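Lista: oficina-aberta
Assunto: Re: garra a passar cabo em guia, força de fecho
Anexos: 1

Boa tarde,

Respondo por baixo da mensagem original, que já vai longa, e corto o que não interessa para o caso.

> Tenho um braço pequeno montado na bancada de casa e quero que
> a garra puxe um cabo fino por uma fila de guias, sem ajuda. Com
> pouca força o cabo escorrega. Com muita força fica marcado e
> depois já não corre bem. Alguém aí na oficina tem valores de
> partida? E vale a pena pôr borracha nos dedos?
> Uso a placa da Hastex, a versão antiga, sem leitura de corrente.

Na oficina partilhada andamos com o mesmo exercício desde novembro. Os nossos valores não servem directamente para a tua montagem, porque dependem do servo e do comprimento dos dedos, mas a maneira de lá chegar serve.

O servo da garra é um Pramard e o comando vai de 0 a 2000. Totalmente aberta fica em 171. O contacto com o cabo, sem apertar, dá-se em 939. A partir daí subimos de pouco em pouco até o cabo deixar de escorregar quando se puxa à mão pela outra ponta. Convém fazer este ensaio com o braço parado e o cabo preso só na garra. Se for feito logo com o cabo nas guias, mistura-se o atrito das guias com o escorregamento nos dedos e não se percebe qual dos dois está a mandar.

Sobre a borracha: experimentámos e tirámos. Segura melhor, mas agarra-se ao cabo na altura de largar, e o cabo vem atrás quando a garra sobe. Ficámos com os dedos impressos, pretos, sem revestimento, com a ponta estreita para caber junto às guias. A base de trabalho é uma placa branca mate sobre a mesa escura, com os blocos pretos em cima. O cabo vermelho foi escolhido pelo contraste, a segmentação por cor fica quase trivial.
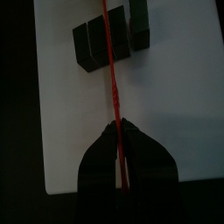 O Yang perguntou na lista se não seria mais simples afastar os blocos e deixar a força de fecho como estava, já que uma folga maior perdoa muito erro de alinhamento. Respondo já a isso também: sim, perdoa, mas com a folga larga o cabo anda de um lado para o outro e a posição de saída deixa de ser repetível. Para um exercício em que só interessa passar, afastem. Se a seguir houver uma ficha para encaixar, não afastem.

Quanto às marcas no cabo, duas coisas a verificar.

A primeira é o ponto onde a garra pega. Se pegar sempre no mesmo sítio, o cabo enruga ali e essa zona passa a prender na folga. Mudámos o programa para variar o ponto de pega de ciclo para ciclo, o que se faz com uma linha.

A segunda é a direcção do puxão. O cabo deve sair alinhado com a folga entre os blocos. Se o braço puxar de lado, o cabo dobra na aresta do bloco e a força necessária sobe muito. Arredondámos as arestas dos blocos no desenho e melhorou, embora o alinhamento continue a contar mais.

Sobre a placa da Hastex sem leitura de corrente: dá para trabalhar assim, mas ficas sem saber se o cabo está mesmo entre os dedos. Na nossa fizemos a verificação pela câmara do punho. Depois de fechar, o programa procura vermelho entre as duas pontas e, se não encontrar, abre e repete. A rotina está na pasta Markatent do repositório, no ficheiro de verificação de pega. O limiar de cor foi afinado para a luz da nossa bancada, que vem de cima, por isso terás de o acertar para a tua. As sombras dos próprios dedos chegam a enganar o detector se o limiar de brilho estiver alto.

Na última série fizemos 334 ciclos com esta configuração. As falhas que ficaram registadas foram quase todas de alinhamento à entrada da folga. Ainda não separei no registo as falhas de pega das outras, fica para quando tiver tempo.

Para começar, sugiro esta ordem:

1. Achar o valor de contacto com o cabo na garra, sem guias.
2. Subir até deixar de escorregar e anotar.
3. Passar por uma só folga, com o puxão bem alinhado.
4. Acrescentar os restantes blocos.

Se puderes, manda o comprimento dos dedos e o modelo do servo. Com isso já dá para comparar as duas garras.

Cumprimentos,
bancada 2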